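第四章 餐桌摆放:规矩、习惯与未经检验的说法

本章内容
4.1 为什么要怀疑一张摆台图
4.2 餐垫到底保护了什么
4.3 盘、碗、杯:成套与不成套
4.4 勺子放哪一边
4.5 颜色与食欲
4.6 小件与边角位置
4.7 本章怎样使用

学习之前

前三章讲的是清洗、晾干和收纳,对错比较容易看出来。盘子上有没有油,手一摸便知;柜子里的碗取不取得出来,伸手一试便知。到了摆放这一章,情况就不太一样了。翻开任何一本讲餐桌布置的书,都会遇到一大批语气肯定的句子:盘沿离桌边应当一指,勺子必须在右,杯子必须在刀尖正上方,餐垫颜色必须与主盘呼应。句子很肯定,理由却往往欠奉。有的书干脆不写理由,有的书写"自古如此",还有的书写"这样更优雅",而"优雅"是什么意思,要翻到书末也未必找得到。

编者教这门课的头几年,也照着这些句子讲。学生在课堂上问过一个问题:如果一个人独自在家喝粥,勺子放左边会怎样?当时的回答是"习惯不好"。这个回答站不住脚,学生也听得出来。后来重写讲义,便把所有带"必须"的句子抄到一处,逐条问它依据什么。抄出来的一共146条,能说出用餐者或收拾者确实得到什么好处的,有39条。其余的未必错,只是没有人给出过像样的理由。本章大体上就是围绕这两堆句子展开的。

读者不必因此得出"怎么摆都行"的结论。怎么摆都行,这句话同样没有经过检验。一只汤碗放在手肘常经过的地方,迟早要被碰翻,这和礼仪无关,却和摆放大有关系。

4.1 为什么要怀疑一张摆台图

多数初学者是从图上学摆台的。教材里有示意图,餐具商的册子里有样板图,酒店培训用的是对照卡。这些图有一个共同的毛病:它们是从正上方画的,而吃饭的人坐在桌边,看见的、够到的都和图上不同。从上方看,盘子和杯子之间留了一段很舒服的空白;坐下来伸手,才发现要拿杯子得越过盘子里的热汤。图上看不出高度,也看不出杯把朝向对手腕的影响。

还有一个毛病更隐蔽。样板图上的桌子总是只放餐具。真正的餐桌上有手机、药盒、孩子的作业本、没拆的快递,还有一只谁也不愿意洗的保温杯。按图布置的方案一旦遇到这些东西,第一个被挤走的通常是餐垫,第二个是小碟。假如一套规矩只在桌面清空以后才成立,那么它首先应当告诉我们桌面怎样清空,可惜讲摆台的书很少愿意写这一节,大概觉得不好看。

Fumudero家政学校曾经发过一份摆台对照表,流传很广,本章的旧版也收录过。表上把桌面分成"主位区""辅助区"和"装饰区",每一区列出允许放置的器物。看上去条理分明,用起来却很别扭。一只装酱油的小碟算辅助还是主位?蘸饺子的时候,它比盘子用得还勤。表上的回答是"视菜式而定",这等于把问题退还给了提问的人。分区的想法本身不算坏,坏在它先画好格子,再要求器物往格子里钻。

比较稳妥的办法是倒过来做:先坐下,把要用的东西按使用的先后拿一遍,手停在哪里顺当,东西就放在哪里,最后再看能不能归纳出几个区。班上有人嫌这样太慢。一个家庭的餐桌只需要这样试一次,以后照旧摆就是了;一家餐馆要为许多桌子定标准,更应该花这点工夫。

这里顺便提醒一件事。按顺手程度摆出来的桌面,常常不对称。左右两边的东西数量不等,餐垫可能一深一浅,杯子缩在角上。不少学员做到这一步会忍不住去"修",把它修对称了,再回头一用,又不顺手了。对称是眼睛的要求,手没有提过这个要求。两者冲突时听谁的,要看这张桌子是拿来吃饭还是拿来给人看。两种用途都正当,混为一谈就麻烦。

4.2 餐垫到底保护了什么

餐垫是本章争议最多的一件东西。推销餐垫的人通常说它有三种用处:保护桌面,界定位置,增加美感。说得很全,全得让人起疑。

先看保护桌面。保护它免受什么损害?如果是热,那么一张薄布垫的作用很有限,刚离火的砂锅放上去,热量照样往下走,该用隔热垫的地方仍然要用隔热垫。编织垫厚一些,缝隙里有空气,隔热效果一般比薄布好,可是编织垫有编织垫的难处,汤汁从缝里漏下去,在垫子底下积成一摊,等到掀开时已经干了。如果防的是划痕,餐垫的确有用,粗糙的碗底在光滑桌面上来回推,时间长了会留下痕迹。如果防的是水渍,就得看桌面是什么材料。天然大理石怕酸,醋和柠檬汁滴上去要尽快擦掉;而带大理石花纹的贴面桌板,样子相似,脾气却是另一回事。买餐垫以前先弄清自家桌面是什么做的,比研究餐垫花色有用。

桌面花纹本身也值得一说。带纹理的浅色台面很受欢迎,卖家强调它"耐脏"。这个词用得狡猾。纹路确实能让一小滴酱汁不那么显眼,但不显眼和不脏是两件事。擦纯白桌面的人看见污点就擦,擦花纹桌面的人容易漏掉,尤其是褐色和灰色的纹路附近。第二章讲过斜光检查,就是蹲下来,让视线贴近桌面,对着窗户看反光。这个动作在花纹台面上应当做得更勤。

再看界定位置。对幼儿来说,餐垫划出"这是我的地方",据说有助于养成习惯。编者见过有效的家庭,也见过把餐垫当披风的家庭,不敢下断言。对成年人来说,大家都知道自己坐在哪里,餐垫的界定作用主要体现在上菜的人那一边:垫子已经铺好了,说明这里有人吃饭,盘子往上放就行。这一点在集体用餐时有实际意义,在两口之家几乎没有。

至于美感,本章不讨论。倒不是看不起美感,实在是各家的眼光差得太远。只提一条可以检验的:垫子比盘子小,或者盘子只压住垫子的一角,垫子就容易翘,翘起来的边会勾住袖口。铺的时候让盘子完整地落在垫子上,四周都有余量。

餐垫的收拾成本经常被忽略。每多一张垫子,饭后就多一件要抖、要擦或者要洗的东西。布垫洗后要晾,晾不平还得熨;编织垫不能久泡,缝里的饭粒要用软刷。Ritance出过一种标着"免洗"的垫子,课堂上拆开来用了一个学期,结论是它不吸水,擦起来确实快,但是边缘的压线处照样藏油,一样要刷。"免洗"二字,理解成"洗得少一些"比较合适。
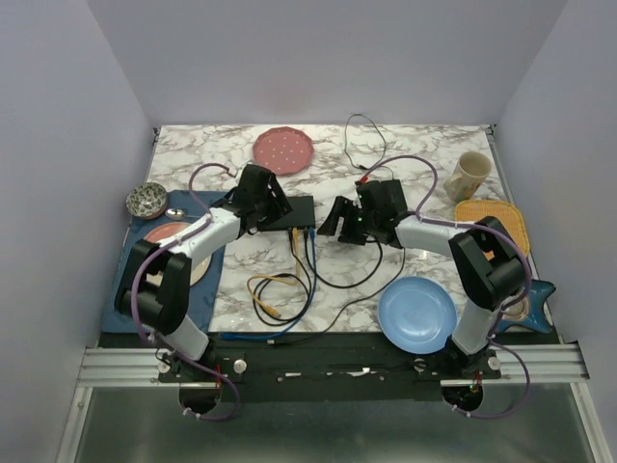
同一张桌子上用两种餐垫,是否妥当?旧讲义说不妥,要求全桌统一。追问下去,能找到的唯一理由是统一的垫子便于成批清洗。对餐馆来说这个理由成立,布草要送洗,混在一起不好清点。家里没有这个问题。深色布垫给容易洒汤的人用,编织垫给爱用热碗的人用,各取所需,并没有什么妨碍。真正要留意的是厚度。两种垫子厚薄相差太多,又挨在一起,碗底容易一半在垫上一半在垫下,那才会出事。

4.3 盘、碗、杯:成套与不成套

餐具行最喜欢卖成套的。Plimico的一份目录上写,成套餐具"让每一餐都有仪式感"。仪式感无从测量,只好放在一边。成套的好处里有一项是实在的:同样形状的盘子可以整齐地摞起来,柜子里省地方。第三章已经讲过摞放,这里不再重复。

不成套的桌子也有一项实在的好处,就是容易分清谁是谁的。家里有人忌口,有人在吃药期间不能沾酒,用不同颜色或形状的盘子分开,比贴标签可靠。幼儿园老师大多懂得这个道理。家里的碗盘一旦打碎过几只,补来补去,自然也就不成套了,没有必要为此把剩下的扔掉。

下面逐类说几句。

宽沿的平盘。盘沿若是另一种颜色,视觉上会把盛菜的区域缩小,装盘的人容易少装。有人据此推荐用宽沿盘控制饭量。这种说法流传很广,编者在课堂上试过,学员第一次确实装得少些,然后去添了第二次。一个班的试验不足以推翻什么,也不足以支持什么,记在这里供读者参考。

花边盘。边缘做成扇贝形或者波浪形的盘子,端的时候拇指有地方落,这是优点。缺点在洗的时候才显出来:凹处存水,竖着晾在架子上,水珠沿着波浪聚到最低的一处,干了就是一小块白斑。要么换个角度再晾一会儿,要么拿布擦干。盘面上如果有凸起的小圆点,也照此处理。

内壁有花纹的碗。花纹越密,越难看清里面是否洗净。深绿、褐色一类的花纹尤其如此,菜叶渣贴在上面几乎是隐形的。检查这类碗不要靠眼睛,用指腹绕内壁转一圈。盛汤时也有不便之处,吃的人不容易看清汤底有没有小骨头。给老人和孩子盛鱼汤,最好换一只素色的碗。

异形小碟。星形、叶形、鱼形,样子讨喜,商家尤其爱把它们放在柜台最前面。它们的角是最先磕掉的部分,洗的时候最好单独洗,别压在大盘底下。星形碟能装的东西比看上去少得多,几个角里放不进什么,拿它盛坚果还行,盛蘸料就浪费了。如果已经买了,就放在桌子边上装点零碎,不必强求它进入正餐。

马克杯。杯把朝哪边,旧讲义规定一律朝右。对惯用右手的人,这条规矩大体合理。杯子放在角落里的时候就要另算:如果杯子右侧紧挨着墙或者别的器物,杯把朝右反而伸不进手,朝左或者朝向用餐者更容易拿。惯用左手的人也不该每次坐下都先把杯子转半圈。把杯把的方向交给用杯子的人,是本章少数几条愿意用"应当"来写的句子之一。

关于器物之间的间距,各种教材给的数字五花八门,Fumudero的对照表给到毫米。课堂上用尺量着摆过一次,花掉的时间足够把饭吃完。比较好用的检查办法是动作:从两件器物之间把手伸进去,端起其中一件,另一件没有动,间距就够了。这个办法不会因为换了大盘或者小盘而失效,毫米数会。

桌上能放多少东西,也有人喜欢定数。按每人占用多宽的桌边来算,是宴会厅的做法,宴会厅里每把椅子都一样宽。家里的椅子未必一样,人也未必一样。先摆椅子,人坐上去,手肘自然放开,再决定盘子放在哪里,次序不要颠倒。

4.4 勺子放哪一边

勺子放在右边,凹面朝上,这一条几乎每本书都有。支持它的理由也算清楚:多数人用右手拿勺,放在右边省去一次越过碗的动作。既然理由在于多数人的右手,那么遇到不是多数的人,规矩就该让路,可是许多教材写到这里又不肯让了,说是"为了整齐"。

实际观察家庭餐桌,勺子的位置非常杂。有的放在碗里,有的横在盘沿上,有的就搁在碗旁边的桌面上,勺头朝哪里的都有。放在碗里最省地方,但碗一移动勺子就滑,金属勺还会碰出声音。横在盘沿上不稳。搁在桌面上,问题在于勺头直接接触桌面,有人在意,有人不在意。在意的话,备一只勺架,或者把餐垫铺大一点,让勺子也有地方落。

还有勺头的朝向。勺柄应当朝着拿它的人,勺头朝外,这一条经得起推敲,因为拿起来不需要翻腕。横放的勺子就要看手从哪一侧来。勺头朝右、勺柄朝左,右手去拿时会先碰到勺头,要么绕过去,要么用左手。单独一次无所谓,一顿饭里放下又拿起许多次,就会觉得哪里不对,却说不上来。学员在练习中抱怨"这套摆法别扭",多半要在这种地方找原因。

银色的勺子与浅色台面放在一起,还有一个小问题:不显眼。收拾桌子的时候漏掉的,常常是小勺。垫了深色餐垫的位置,漏掉的机会小得多。这勉强可以算作餐垫的第四种用处,可惜推销的人从来没有提过。

4.5 颜色与食欲

这一节本来不想写,但学员问得太多。

常见的说法有:红色和橙色的餐具增进食欲,蓝色和紫色抑制食欲,白盘最百搭,粉色让甜食更甜。这些句子往往带着"研究表明",却不说是哪一项研究,受试者是谁,吃的是什么,是在实验室里吃还是在家里吃。一句话少了这些内容,就没有办法核对,只能当作传闻。

Erdős项目的一份培训材料走得更远,声称把餐垫换成深蓝色,一个月内全家人的进食量会明显下降。材料没有写全家有几口人,也没有写这一个月里伙食有没有变化。编者曾按材料上的地址去信询问,没有得到答复。本书旧版引用过这份材料,新版已经删去,只在此处保留这段经过。

可以比较有把握地说的,范围要小得多。器皿的颜色和食物的颜色对比强,食物的轮廓就清楚。白粥盛在深色碗里比盛在白碗里好辨认,对视力不好的人有帮助,夹菜时落空的次数会少。同样的道理,深色酱汁盛在深色碟里就看不清还剩多少。这条道理不依赖任何关于食欲的理论,自己在家里关掉一盏灯就能试。

桌面、餐垫、盘子三层颜色叠在一起时,也只需问一个问题:盘子的边缘能不能一眼看清。看得清,端放就准。看不清,就容易把杯子压在盘沿上。浅粉的盘子放在深蓝的垫子上,边缘很清楚;米白的杯子放在白色台面上,就要靠阴影来分辨,灯光从正上方照下来时阴影最短,最不容易分辨。家里有老人,杯子最好选与桌面有些差别的颜色,或者在杯子下面垫一块有颜色的东西。

墙面颜色对餐桌有没有影响?能找到的材料大多出自卖涂料的人。浅色墙面反光多,桌上亮一些,这是事实。再往下的推论,例如淡紫色的墙"让人放松因而细嚼慢咽",请读者自己判断要不要信。

4.6 小件与边角位置

摆台图的中央总是画得很仔细,四角总是空着。实际出问题的多在四角。

靠边放的小碟容易被袖子带下去。检验的办法仍然是动作:坐在最近的位置上,穿一件宽袖衣服,去拿桌子中央的东西,看袖子扫过哪里。凡是袖子扫得到的地方,不放轻的、空的器皿。装了东西的重碗反而不那么容易被带走,但是被带走的后果更严重,所以汤碗也不宜放在那里。

靠后角落放的杯子,麻烦在于够不着。够不着就要欠身,欠身时胸前的衣服会碰到盘子。有人把杯子放得很远,说是怕碰倒,结果每喝一口都要经历一次更大的风险。编者在练习中统计过打翻的次数,一个学期里全班共做了300次布置与收拾,打翻多发生在伸手取远处杯子的时候,近处的杯子很少出事。这个统计很粗糙,没有区分学员的熟练程度,不能当作定论,只能说明"放远一点更安全"这句话至少不该不加检验地写进教材。

电线是另一类东西。暖菜板、台灯、充电器的线从桌面上穿过,绕在器皿之间,再好的间距也白费。线应当从用餐者对面或者桌子内侧走,尽早落到桌面以下。如果一定要横过桌面,就不要让它从盘子前面经过。旧讲义对这件事只字未提,那时候的样板图上没有电线。

桌子中央放什么,又是一处说法很多的地方。有的书主张放花,有的主张放烛台,有的主张留空。从收拾的角度看,中央放一只有盖的盒子比较实用,纸巾、牙签、开瓶器都在里面,饭后盖上盖子就算收好了。但是盒子会慢慢变成杂物箱。编者家里那一只,打开来有两节旧电池、一张过期的停车券和半包豆子。收纳的人都知道,有盖的盒子最会骗人。

收拾的顺序与摆放的顺序有关。先放的后收,后放的先收,这样不必隔着东西去抽垫子。教材常把"摆"和"收"分在两章,学员便以为是两件事,结果摆得很漂亮,收的时候端着一摞盘子,不知道餐垫该从哪一头揭。本书把收放在第五章,也有同样的毛病,这里先打个招呼:凡是在本章摆过的桌子,请务必自己收一遍,再去读下一章。

4.7 本章怎样使用

本章后面各节会给出几种常见的摆法,包括单人早餐、两人便饭、带幼儿的晚餐和待客的茶桌。每一种都附有理由,理由后面标明它属于哪一类:有人试过的,听来合理但没试过的,以及纯属习惯的。纯属习惯的也照样收录。到别人家做客,遵从主人家的习惯是应有的体谅,不需要什么证据。读者只要知道自己此刻遵从的是习惯,就不至于拿它去训斥别人。

练习所用的器具不必购买。家里现有的盘、碗、杯各取几件,形状和颜色越杂越好,太整齐的器具反而练不出判断力。餐垫有两种就够,一种布的,一种编织的。没有餐垫也可以做,用旧毛巾折成长方形代替,厚薄注意一致。桌面先按第二章的方法擦净、看过斜光。

记录请用普通的本子,每次写明谁坐在哪里、惯用哪只手、吃的是什么,再写哪件东西中途被挪动过。被挪动过的东西最值得记。用餐的人不会告诉你勺子放错了,他只会顺手把它推到一边,饭后勺子所在的位置,比任何对照表都更能说明问题。不要在吃饭时盯着别人看,那样谁都会变得规规矩矩,记录也就没有用了。饭后再看桌子,来得及。

有的班级会给摆台打分,满分100分,其中对称与整齐占去一大半。编者不赞成这样分配,但也知道短时间内改不掉。需要应付评分的学员,可以先按顺手的方法摆好,再做最小限度的调整,并把调整了哪几处写在本子上。过些日子回头看,会发现自己为了好看挪走过哪些本来放得很对的东西。

下一节从单人早餐开始。一只盘,一只碗,一把勺,一只杯,先不铺餐垫。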